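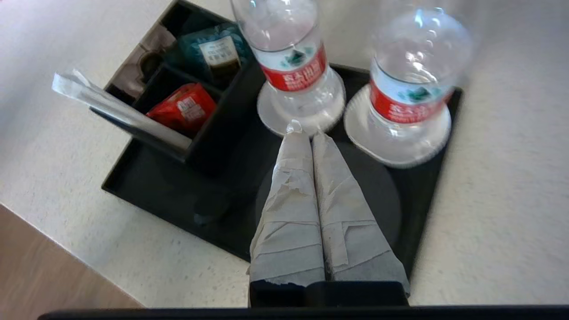
4. Planning the equipment budget

4.1 What has to be bought, and when

The task in this study is laying out the hospitality tray that guests find in a serviced flat: bottled water on coasters, sachets in a divided caddy, a kettle and the bits that go with it. It is a small job and a lovely one to plan for, as nearly everything on the tray can be bought in an ordinary shop. We expected the robot itself to swallow our attention as well as our money. It did take most of the money, but the attention went on smaller lines: finger coverings, spare trays, consumables and the room to work in.

We split the plan into two budgets, following a suggestion by Lilibeth Ambrosio, who had set up the purchasing for the earlier Bomell study. The first covers things bought once, such as the arms, mounts, cameras and the spare gripper fingers. The second covers things that get used up or worn out, and it is refilled in August from the running account. Keeping them apart made our talks with the finance office far shorter, and it meant that a run on tape or sachets never held up an order for hardware.

We priced the first budget against quotes from two suppliers, Praraleck and Vindedari. Their base prices were close. The gap opened up once we asked for replacement fingers, cables and a repair visit in the first year — none of which appeared in the opening quote from either firm. We would urge anyone planning a similar purchase to ask for those lines at the start, in writing, with delivery times beside them.

4.2 Choosing the room before the robot

Syahrul Kusuma argued early on that we should fix the workplace first and choose the machine to suit it, and we are very glad he did! A home kitchen is full of things that a bare laboratory bench lets you forget. The speckled stone top in Figure 4 has glossy patches of glare under the ceiling lights, and the island has a rounded front edge, so reach has to be worked out from the usable flat part of the top. Both points changed what we bought. We moved some money from the arm to the cameras, and we dropped a clamp mount that needed a square edge.

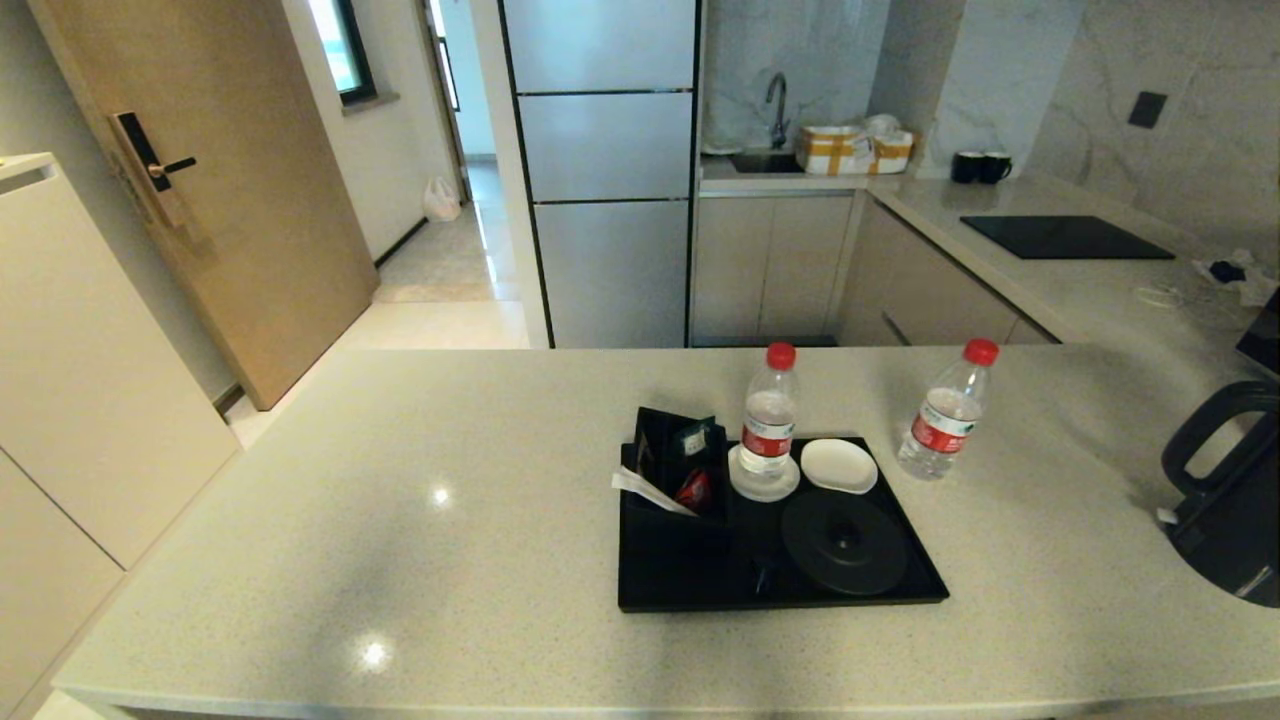 Figure 4. The kitchen island used for the tray task, with the caddy, dish and one bottle on the tray, and a second bottle and the kettle to its right.

Power and storage belong in the plan too. We had left out an extension lead, a lockable cupboard and a trolley, and had to find the money for all three later on. Together they came to 477 in our costings, which is small beside an arm but awkward when the line does not exist.

4.3 Consumables and wear

Finger coverings deserve a line of their own. Tape is cheap, quick to fit and easy to replace, and it lets a team try out different surfaces before paying for moulded pads. It also creases and frays. Genalyn Sebastian kept the stock list for this part of the work, and her advice is to order tape by the box, to write the date of each change on a sheet by the robot, and to price the minutes spent on re-wrapping as staff time. 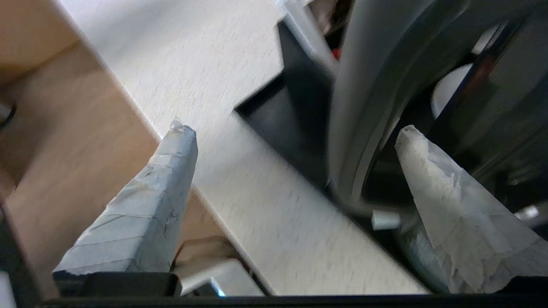
Objects are the other running cost. We set aside enough for 41 full sets of tray contents, bought in one go so that labels and bottle shapes would match throughout. A set means the water, coasters and sachets; trays and caddies were counted separately, as they last much longer. Suppliers change their packaging without warning, and a new label halfway through a study is a nuisance for any vision system. Buying early ties up money and shelf space, but we would do it again.

We also kept 1,000 back as a reserve, held by Edgardo Policarpio and released only for repairs. The full price list, with the order in which items were bought, is given in Appendix B.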